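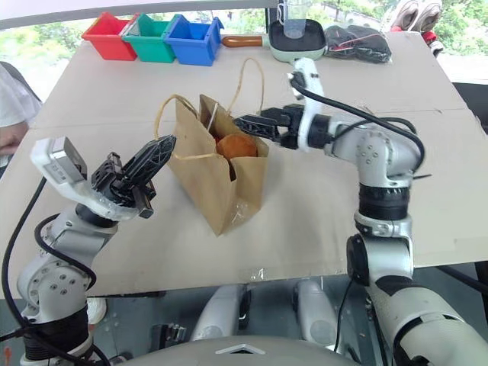
Packaging Bench, Workshop Notebook
November 1, 2020
Entry by: Iolanda Lopes
Subject: Paper carrier bags for bakery items, handle and opening

1. Purpose

The Hetholm bakery counter has asked for a recommendation on carrier bags before its next order is placed. The present entry covers the kraft bag with twisted paper rope handles. The flat-handled bag from Andrade was covered in April and is not repeated.

2. Materials

Kraft paper bags, brown, twisted paper rope handle, supplied by Alora. One carton of 300 received. Two bags were found with a handle end unglued and were set aside for return.
Round buns from the Hetholm counter, one to a bag, no inner wrap.
Bench covered with cardboard. The red, green and blue bins remain along the far edge and are to be kept there, in that order, so that notes made by different persons agree.

3. Observations

3.1 Opening. A new bag does not hold its mouth open unless the side folds are pushed out by hand first. Once the front panel has been creased and folded down, the opening stays wide enough to place a bun without touching the paper. The crease is permanent. A bag treated in this way looks used, and the counter staff may object to handing it to a customer.

3.2 Handle. The rope keeps the shape in which it was packed. On most bags from the upper half of the carton, one handle stands up and the other falls to the side. Where the handle falls across the mouth of the bag, it must be moved before filling. Bags from the lower half of the carton had flatter handles and took longer to bring upright.

3.3 Stability. With a single bun, the bag is light and shifts on the bench when the handle is pulled sideways. A straight lift causes no difficulty. The bun rolls toward the lower side if the base has not been pressed flat. Pressing the base from the inside before filling corrected this on every bag where it was done.

3.4 Marks on the paper. Buns left in the bag over the lunch period produced a faint grease mark at the base. It did not pass through to the cardboard. Glazed buns were not tested.

4. Comparison with the April entry

The flat-handled bag opens more easily and stacks better under the counter. The rope-handled bag is more comfortable to carry and the handle is easier to find without looking. Horkeseck has asked whether a shorter rope would be acceptable. In my view it would, provided the loop still clears the top of the bag when upright.

5. Actions

Return the two faulty bags to Alora, quoting delivery note 1235.
Request samples with the shorter rope from Horkeseck.
Repeat 3.4 with glazed buns and with a paper liner.
Replace the bench cardboard where the surface has softened near the front edge.
Colleagues using the bench are asked to record the carton half (upper or lower) beside each bag number. The entries on page 173 omit it and cannot be used for the handle comparison.

I. Lopes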